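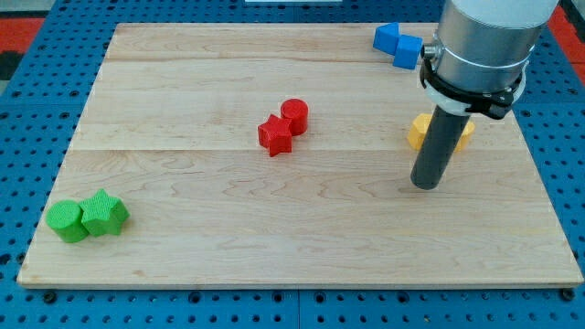
Muvstead asked in a note to the Talmont office whether the blocks have to be put out by color every time, or whether any arrangement will do as long as the set is complete. The answer depends on which activity is being prepared. Free building requires no arrangement. The color sorting and pairing activities in this section do require one, and the set-up given below is to be followed at all sites, including Muvstead and Buenaventura, so that children who move between rooms meet the same task.

Section 4. Setting Up the Pairing Board

4.1 Purpose

The pairing board is used for activities in which blocks of different shapes are grouped by a shared color. It is also used, with the same pieces, for activities in which the color is disregarded and the shape is matched. Staff should decide which of the two is to be presented before any piece is placed on the board. The two activities are not to be combined in one sitting.

4.2 Before You Begin

Read Section 2 (Care of Materials) if you have not used the Trastitz block set before. The following items are needed:

One wooden board
One work table, level and cleared of other materials
The block set, sorted by color in its tray
One dry cotton cloth
The record sheet, form 2217

Check each block for chips, cracks and rough edges. Run a fingertip along the points of the star prisms, where damage is most often found. A block that fails this check is to be taken out of use the same day and entered on the record sheet.

CAUTION: The blocks are not intended for children who still put objects in their mouths. Do not leave the tray within reach while the board is being prepared.

4.3 Placing the Board

1. Wipe the table top with the dry cloth. If the table is perforated, turn the cloth often, as dust collects at the rims of the holes.

2. Lift the board with both hands and lower it flat. Do not slide it into position. Sliding marks the underside and may scratch the finish of the table.

3. Leave a margin of table on all four sides. The margin gives children a place to rest their hands and keeps blocks that roll off the board from going directly to the floor.

4. Press down on each corner in turn. If the board rocks, lift it and look for a fastener head or a crumb underneath.

5. Turn the board so that the grain runs from left to right as seen by the seated child.

NOTE: At Buenaventura the tables are narrower than at the other sites. The board should be set with the larger margin toward the child.

4.4 Placing the Blocks

For the color activity, each pair is made up of two blocks of the same color and different shapes. Three pairs are sufficient for a first presentation: one green, one red and one blue.

1. Take the green cylinder and the green star prism from the tray. Stand the cylinder upright near the front left corner of the board. Set the star prism against its right side so that the two blocks touch.

2. Take the red star prism and the red cylinder. Place them near the middle of the board, with the star in front and the cylinder behind it. They should touch.

3. Take the blue triangular prism and the blue cube. Place them toward the back of the board on the right, with the triangular prism to the left of the cube.

4. Leave clear space between one pair and the next. A child should be able to close a hand around either block of a pair without disturbing another color.

5. Sit in the child's chair and look at the board from that height. Any block hidden behind a taller one should be moved until it can be seen.

It is not necessary to line up the pairs or to square the blocks with the edge of the board. A star prism that is turned slightly may be left as it is.

4.5 Presenting the Activity

1. Invite one child, or two at most, to the table. Others may watch from the rug.

2. Name the color of each pair once, touching the blocks as you speak. Do not name the shapes during the color activity.

3. Separate the pairs and mix the blocks on the board while the child watches.

4. Pick up one block and hold it out on an open palm. Wait for the child to find its partner. Allow as much time as the child needs.

5. When the partner has been found, let the child place the two blocks together at any point on the board. The positions given in 4.4 apply to the prepared board only.

6. Continue until every block has been placed, then offer the activity a second time. If the child declines, close the activity and go to 4.7.

Children often put the two cylinders together. Within the color activity this is to be received without comment. Mix the blocks again and name the colors a second time. If the child goes on matching by shape, change to the activity in 4.6 and return to color on another day.

CAUTION: Do not correct a pairing by taking a block out of a child's hand.

4.6 Variation: Matching by Shape

This variation calls for additional blocks from the tray, so that every shape on the board appears in two colors.

1. Clear the board completely.

2. Select two cylinders, two star prisms and two cubes. The blocks of each pair must differ in color.

3. Set the pairs out with clear space between them, in any position that leaves all of the blocks visible from the child's chair.

4. Present the activity as in 4.5, naming the shapes in place of the colors. The words "cylinder" and "cube" are to be used from the start. "Round one" and "box" are not to be substituted. The triangular prism may be called "triangle" until the second term.

Sites that hold the older tray, catalog number 233, will find no second star prism in it. Use the triangular prisms instead and request the missing piece from Talmont.

4.7 Putting Away

1. Ask the child to return the blocks to the tray one at a time, by color.

2. Compare the tray with the list inside the lid. Look under the table and along the wall for any piece not accounted for.

3. Wipe the board along the grain, paying attention to the seams between the planks.

4. Store the board flat on the lower shelf. A board left leaning against a wall will bow in time.

5. Complete the record sheet and file it in the room folder.

4.8 Cleaning

The textured faces of the blocks hold dust and residue from hands. Wash the blocks every Wednesday after the last session, using warm water and a mild dish soap. A soft brush may be used on the textured faces. Rinse well and stand the blocks on a towel overnight.

Do not wash the blocks in a dishwasher. Do not place them on or near a radiator. The blocks soften and lose their shape at temperatures above 70 degrees Celsius.

The board is never to be immersed. Marks that do not come off with a dry cloth may be treated with a damp one, provided the board is dried at once. Crayon and marker should be reported on the record sheet and left for the July maintenance visit.

4.9 Common Difficulties

A cylinder rolls off the board. Confirm that the table is level and that cylinders are being stood on a flat end.

The child stacks the blocks. Permit this for a short time, then offer the free building basket and put the board away.

The child can sort two colors and not three. Remove the blue pair and present the activity with green and red only. Add the blue pair again once both remaining pairs are found without hesitation.

The board slips during use. Place the thin mat supplied with the board beneath it. Tape is not to be used on the board or the table.

Requests for replacement pieces are made on page 2 of form 2217. State the color and the shape of the piece, and whether the damaged block has been kept.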